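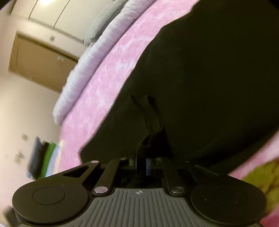
Konrad Frei wrote in June to ask whether the pivot pins on the Vokstead hand gripper are supposed to be oiled, and if so with what, as his had started to drag on the way closed and he didn't want to make it worse. Good question, Konrad, and I should have had it on this page from the start! Please don't oil them. The pins run dry in a plastic sleeve, and oil just turns whatever lint is in there into a gray paste (I've cleaned plenty of it out, and it's nasty stuff).

What you're feeling is almost always lint. If you spend your days pinching up black cloth on a bed, the fuzz works its way back along the links and packs in around the pins, and dark fabric on a black linkage hides it beautifully. Open the jaws all the way, lay the gripper on its back and go in between the inner and outer arms with a dry, stiff brush. An old toothbrush is fine. Then blow it out from the tip end, so the fuzz leaves through the back and doesn't end up in the housings.

Still dragging? Then I'd look at the pin screws. We ship them snug with a dab of removable threadlocker, but I know people tighten them, I did it myself on the first one I built. Back each one off until the link swings under its own weight, then bring it in just until the side play goes away. Do the left and the right the same or the tips will meet crooked, and on thin fabric you'll notice it right away: one side grabs and the other side slides.

Sleeves do wear out. The replacement set is part 1017, and it comes with the sleeves, new screws and a little tube of threadlocker. You need a 2 mm hex key, which isn't in the bag. Swapping a set takes me 5 minutes, and it'll take you longer the first time, mostly hunting for the washer you dropped on the carpet. Work over a tray!

Tip pads are sold separately. Wipe them with a damp cloth and plain dish soap and let them dry before you go back to work. Please stay away from alcohol, it makes the pads shiny and after that they won't hold a bedsheet to save their life. If yours are already shiny, a few light strokes with fine sandpaper will get you through the week while the new ones are in the mail.

Checking the opening: with the trigger released, the tips should stand 70 mm apart, measured at the pads. Less than that and the return spring is either unhooked or tired. Meron Ambaye found hers had hopped off its post after a drop, so look there before ordering a new one.

Sleeve sets and springs ship from our Skiltholm bench, pads come from Nutenwood, so a mixed order may show up in separate envelopes. If you're sending a whole gripper in for service, tape the jaws closed and put a note in with your name and what it's doing wrong. "Feels funny" is fine, I'll figure it out.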